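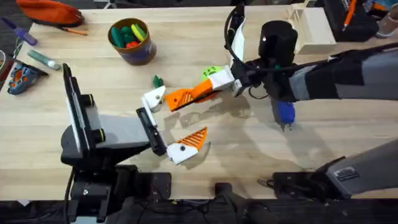 Light wood table top, straight front edge

Oil or hard wax for a table top?

maplecorner
Hello all. I have a question about finish for a table top. I moved to Flirnham in October and the new room has big windows. The wood is light and I want it to stay light. My wife likes the look of oil, but a man in the shop at Itbridge told me oil makes everything yellow after one year. Is this true? I will sand by hand. Budget is not big.

grainward
It depends on which oil. Boiled linseed will yellow, and you will see it first under any object that stays in one place. Hard wax oil yellows much less. I did my kitchen table with it, 2 thin coats, and I am satisfied.

Tollan_88
I disagree with the above. Hard wax oil is expensive and it does not like hot cups. Use a water-based varnish and forget about it for ten years. I have done many tables this way.

grainward
Water-based varnish looks like plastic film to me. When it gets a scratch you must sand the complete top. With oil you repair only the bad place.

Tollan_88
It looks like plastic if you put it on too thick. This is the mistake of the person and the varnish is not guilty.

maplecorner
Thank you both. What grit should I stop at? I have paper in 200 and 300 at home.

oldshed
For hard wax oil stop at the 200. If you go finer, the wood closes and takes less oil, and the color becomes uneven. For varnish you can use the 300 very lightly between coats. Please also sand the front edge with a block, or you will make it round without wanting to.

pinewife
May I add one thing about soap finish? In Villanueva, where I lived before, my neighbor washed her table with soap flakes and it stayed very pale. But you must repeat it often, and red wine is a catastrophe.

Tollan_88
Soap is not a finish, it is a hobby.

pinewife
Well, I like it. She had this table longer than you had your varnish, I think.

maplecorner
I decided to try hard wax oil on the underside first, and varnish next to it, and leave both for some weeks. I will write again when I see a difference. Does it matter that the underside gets no sun?

oldshed
Yes, it matters a lot. Use an offcut and put it in the window.

Related threads
White rings from cups, what helps?
Skilterska sanding block, worth the price?
Removing old varnish without a machine
Table legs for uneven floor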